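Descaling schedule for the Flosholm, revised

August 18, 2023

I have been running the Flosholm drip coffee maker since March and the descaling interval in the manual does not suit the water at my address. The manual gives one figure for everyone, 6 months. On my tap water the machine was slow well before then. These are my notes on how I measured it and what I do now.

The machine has a small aluminum heating tube bent into a horseshoe under the warming plate. Cold water falls from the tank through a one-way valve into the tube, boils at the hot end, and the steam pushes slugs of hot water up the riser to the shower head. There is no pump. Scale on the inside of the tube does two things. It slows heat getting into the water, and it narrows the bore. The first makes the brew longer. The second makes the flow uneven, with more spitting at the end.

Brew time is therefore a fair stand-in for scale, provided the volume stays the same. I use 1,000 ml, weighed on a kitchen scale, from the cold tap after a short run. No coffee and no filter in the basket for a test run, as the grind would add its own delay. The clock starts at the switch and stops when the riser goes quiet. I do not count the drips from the basket after that.

With a clean tube the times repeat well. As scale builds, they drift up slowly and then more quickly. Voltage at the outlet matters too, so I no longer test while the oven is on. I threw out the early readings for that reason and started the table again.

The water here is hard. A test strip puts it in the second-highest band on the card, and the strip has only 4 bands, so that is not a precise number. A neighbor, Emmanuel Makokha, has the same model on softened water and sees almost no drift. I would not follow my schedule in his kitchen.

On descalers. I have used white vinegar, plain citric acid, and a bottled product from Ploltutance. All three dissolved the scale. Differences were as follows.

Vinegar, mixed half and half with water, works but the smell stays in the tank and the silicone hose. It took several rinses before the next pot tasted normal.

Citric acid, dissolved fully in warm water and allowed to cool before it goes in the tank, left no smell. The powder is cheap and keeps for a long time in a dry jar. It can leave its own white deposit if the mix is strong and left to sit in the hot tube, so I keep the mix weak and do not leave it overnight.

The Ploltutance liquid brought the brew time down to the same value as the citric acid did, within what I can measure. It costs more per treatment. The one advantage is that it comes premixed.

The procedure, as it stands now:

Fill the tank with the citric acid mix. Run the machine until a third of the tank has gone through, then switch it off. Let it stand for half an hour. Run the rest. Empty the carafe and rinse it. Run two full tanks of plain water. Take the shower head off (quarter turn, it is only a press fit) and brush the holes. Time the next plain run and write it down.

I skip the step in the manual where the same acid is poured back and run again. I tried it both ways and the times afterward did not differ.

The one-way valve deserves a look at the same time. Flakes that come loose from the tube can lodge under it and hold it open, and then hot water burps back into the tank. On this model the valve sits in the hose below the tank, behind the base plate. Unplug the machine and let it go cold first. The base screws are a security type, and I used the bit from a Pradon set. Kanini Owino wrote to ask whether the Tóth machine has the valve in the same place. I have not had one open, so I can't say.

My interval is now set by the timer. When the plain run is a tenth longer than the clean time, I descale. At one pot a day that comes out well short of the manual's figure. The indicator light on the front only counts brew cycles and takes no account of hardness, so I reset it and otherwise leave it alone.

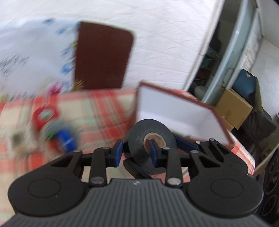 Can the citric acid mix be saved and used for the next descale?
It's better to make a fresh batch. Part of the acid is used up by the scale it dissolves, so the old mix is weaker by an unknown amount.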